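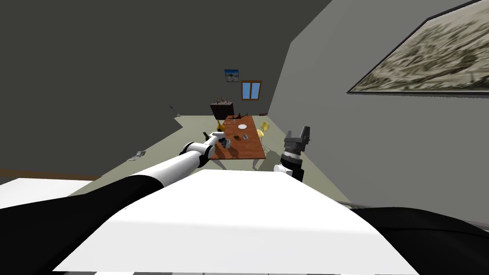
December, picking up after lunch

Re-ran the dining room task with the new Hemmin planner build. Tarek Belhaj had left a note saying the reach to the cup was "solved". I have read that word in this notebook before.

Setup: Suto for the simulated room, left arm doing the work, right arm parked with the gripper up. Cup near the edge of the table, plate further in. Planner budget 900 ms, control loop at 400 Hz. Same seed file as before, apart from the chair positions, which I let it shuffle.

Out of 12 runs the log reports 12 successes. I went back through the joint traces and I would give it 6. The rest get the gripper over the cup and then stop, and the success check is happy because it only looks at the distance between the wrist and the object. It never asks whether the fingers touched anything. So the number we have been passing round measures hovering.

Things I did to the checker, in order:

1. Took the wrist distance test out and put in finger contact, both fingers, held for the length of the lift.

2. Added a height test on the cup itself. Had to dig out its pose from the Suto state dump, where the z axis is the table's and not the room's. Lost an hour to that.

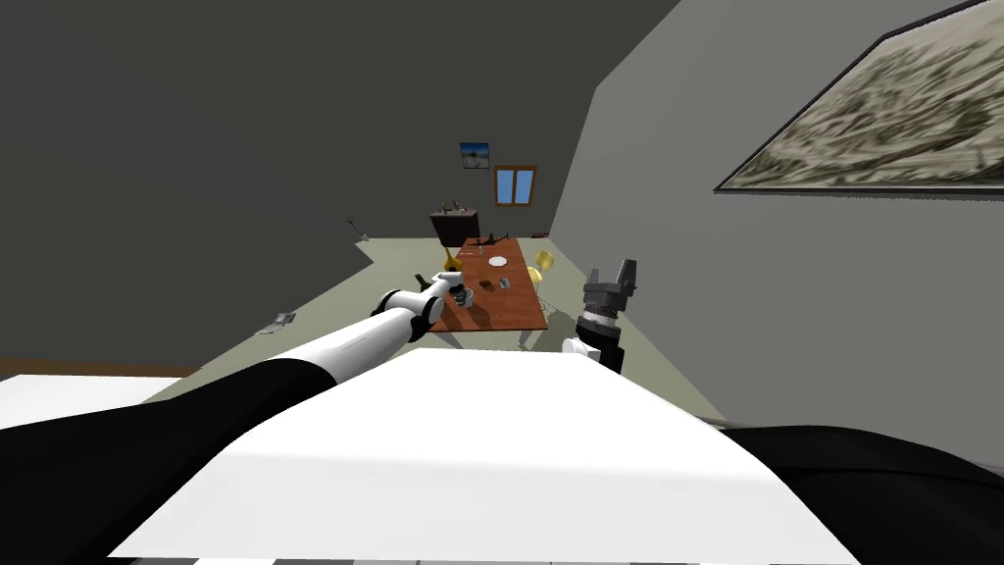
3. Turned off the automatic retry. It was hiding failed plans by quietly asking again with a looser tolerance — whoever set that default, please own up.

With all three in, the same 12 runs replayed from the log give 6, which matches my reading of the traces. Small comfort, as I wrote the checker after reading them. Somebody else should score a fresh batch by eye before we believe it.

On perception: the new Vollport detector is meant to cope with clutter on the table. Maybe. It puts a box on the cup every time, but the box jumps when the forearm comes over the near corner, and the planner takes each jump as a new goal and starts again. I suspect this is where the hovering comes from. Tarek thinks it is the collision margin. 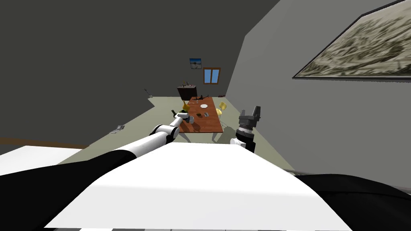
We can settle it cheaply. Feed the planner the true cup pose from the simulator, leave the margin alone, run the batch again. If the arm still stalls he is right and I'll say so here.

Still to do: freeze the parked arm's joints in the planning model, they are being searched for no reason I can find. Ask Cloltura which version of the gripper model they ship, ours has no date in it. And please don't put the old success figure on any slides until the batch is back.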